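Textile Care, Unit 4: Moisture, Fiber and Folding
Handout prepared by Tahsin Begum

4.1 Moisture regain
Regain is the mass of water a fiber holds, divided by its dry mass. Cotton holds far more than polyester, so a cotton sheet and a polyester sheet leave the same dryer in different states. A blend falls between the two.

4.2 Worked case
The Bresaleck laundry load weighs 925 g bone dry and 999 g after resting overnight. Regain = (999 - 925) / 925 = 0.08, or 8 percent. Always divide by the dry mass - dividing by the rested mass is the usual error in the problem sets.

4.3 Creasing
A crease sets when fibers are bent while damp and then dry in that position. Heat speeds this up. Pull corners square before the first fold, and keep stack height low while the cloth is warm.

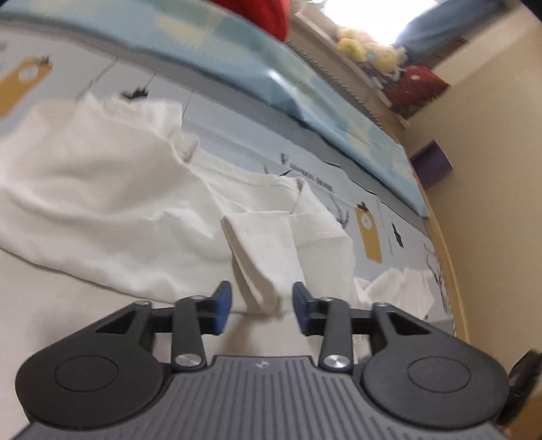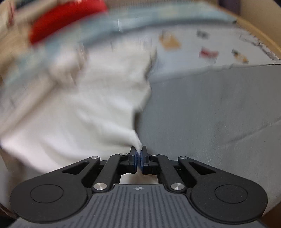
4.4 Storage
Store folded stock away from outside walls. Cloth stacked in a damp room gains mass until it matches the air around it, and the outer layers gain first. Weigh samples from the middle of the stack as well as the top.

Reading for August: Kincaid, course notes, sections 2 and 3. Problems 1 to 6 are due before the lab.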